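Notes for talk: Keeping a small-town library catalog honest
Teemu Seppälä, March 17, 2019

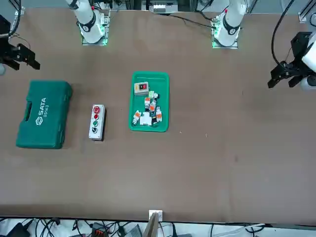
Slide 1. Hello, thanks for staying through lunch. I run cataloging for a two-branch library. The main building is in Sokden and the branch is in Kubíček. I've had the job nine years. Today I'm going to talk about what happened when we checked the catalog against the shelves, book by book. Questions at the end, please, except if you can't hear me.

Slide 2. The problem. A catalog is a list of claims. It says we own a book, it says where the book is, and it says what the book is about. Over time each of those goes wrong on its own. Books get stolen, or shelved behind a radiator, or weeded by someone who forgot to delete the record. (Pause. People usually nod here.)

When we started, patrons were placing holds on things we couldn't find. Staff would look twice, mark the item missing, and apologize. The missing list had not been cleared since before I was hired.

Slide 3. What we had. Show the numbers and leave them up.
Records with no checkout in ten years: 2602
Of those, not on the shelf: 813
Say these slowly. The second number surprised the board. It did not surprise the people at the desk.

Slide 4. How we did the count. We closed one range at a time and kept the rest of the building open. One person reads the spine label, one person scans. Swap every half hour. We tried having one person do both and the error rate went up after the first cart.

We used Orex handheld scanners, borrowed from the county. They hold up to 1000 barcodes before you have to empty them. Empty them sooner than that. We lost one full load and had to redo all of the 640s, cookbooks and sewing.

Mention: old barcodes. Anything from before the second building opened has a short barcode that the software pads with zeros. If your system does the same, test it on a shelf you already trust.

Slide 5. Sorting out the missing. We made 4 piles on paper.
Found in the wrong place. Fix and reshelve.
Found at the other branch. Change the location, don't ship it back unless somebody wants it.
Checked out to a closed account. Write it off.
Gone. Delete the record.

The first pile was bigger than I expected. A lot of it was oversize books that somebody had laid flat on the bottom shelf, and then other books went on top. Biography was the worst section by far, as we had changed from filing by author to filing by subject and had stopped partway through the letter M.

Slide 6. Subject headings. Skip if running late.
We had three different headings for canning and preserving. A patron who clicked on one would miss everything under the other two. Merging them took ten minutes. Finding them took most of August. My advice is to print the heading list and read it with a pencil. I have tried the reports in Jiteck, our catalog software, and they catch misspellings, but they won't catch two correct headings that mean the same thing.

Slide 7. What it cost. Mostly staff hours. We paid for new spine labels and one replacement cart. The old cart had a bad wheel and I should have replaced it anyway.

The cost people forget is the desk. Every time a range was closed, the desk had to explain why. We ended up taping a sign on the end of the range with the date it would reopen, and that cut down on the complaints.

Slide 8. What I would do differently. Start with the smallest section and finish it before touching anything else. We started with adult fiction and it nearly ended the project. Also, decide ahead of time who is allowed to delete a record. We had two people deleting and one person putting things back in.

Slide 9. Where we are now. We do one range a month at each building. It takes a morning. Holds on missing books still happen, and when one does, we check the whole shelf it belongs on.

Handout is by the door. It has the pile sheet and the text of the sign. Take both, change the names, and use them. Questions.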